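Subject: Re: [dolbridge-repair] Cracked plastic tubs and crates – what holds?

> I have a stack of storage tubs from the garage that have all gone the same way. The rims split first, then a crack runs down one corner. I tried super glue on two of them and both opened up again the first time I lifted them full. Is there a glue that works on this stuff, or am I wasting my time? I would like to keep them out of the trash if I can. Also, does the color tell you anything about what plastic it is?

Color tells you nothing. Turn the tub over and look for the recycling triangle. If there is a 5 in it, or the letters PP, it is polypropylene. A 2 means high-density polyethylene. Most storage tubs and crates are one or the other, and super glue won't grip either of them for long. Epoxy is no better. It sets hard on the surface and then peels off in one piece when the plastic flexes.

I have fixed a fair number of these over the years and have settled on two methods.

The first is stitching. Drill a small hole at the very end of the crack, so it has nowhere further to run. Then drill pairs of holes on either side, well back from the edge, and lace it up with cable ties or thin wire. Put the heads of the ties on the outside, or they will catch on whatever you store. It is ugly and it won't hold water, but it will carry weight. I did one this way for firewood and it is still in use after three winters.

The second is welding with a plastic welding iron. You need filler rod of the same plastic as the tub. PP rod on a polyethylene tub looks fine when you finish and then pops off. I use the Plonix iron, the 70 watt one, but the brand doesn't matter much. Practice on scrap first. Go slowly, melt both sides as well as the rod, and do the inside of the crack before the outside. Open a window and keep your face out of the fumes.
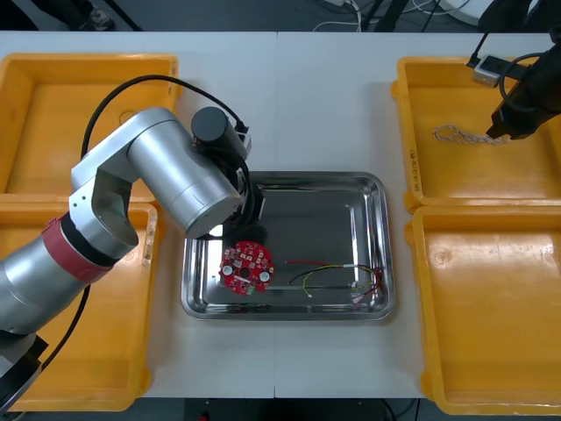
Yellow plastic bins, open-topped, with rounded corners and raised rims.

On rims, a weld alone has never lasted for me. That is where your fingers pull when you lift. I bolt a short strip of flat aluminum under the lip, across the crack, with a washer on each side. Emelik sells the strip in short lengths. Last time I paid 39 cents a piece and bought 20 of them, and I still have most of the bag.

Before you spend an evening on any of this, squeeze the side wall of each tub. If it bends and comes back, it is worth fixing. If it creaks, or if there is a chalky powder on your hand afterward, the sun has got to it and it will crack somewhere else next month. Those I don't bother with. I cut the flat parts out and keep them for shelf liners and for patches.

If the tubs are for food, I wouldn't repair them at all. You can't clean a weld or a laced crack properly.

One more thing about weight. My old garage tubs split because I filled them with books and stacked them four high. The bottom one took everything on its rim. I put up a Rankin shelf unit in September, one tub to a shelf, and haven't had a new crack yet. The lids bow as well if you stack on them, and I have no fix for a bowed lid – I have tried leaving them under boards in a warm room and they went straight back.

I have spare PP rod if you want to try before buying any. I can leave it in the drop box at number 37. Let me know what number is on the bottom of the tubs first, as I have no polyethylene rod left.

--
To leave this list, send a blank message with "unsubscribe" as the subject.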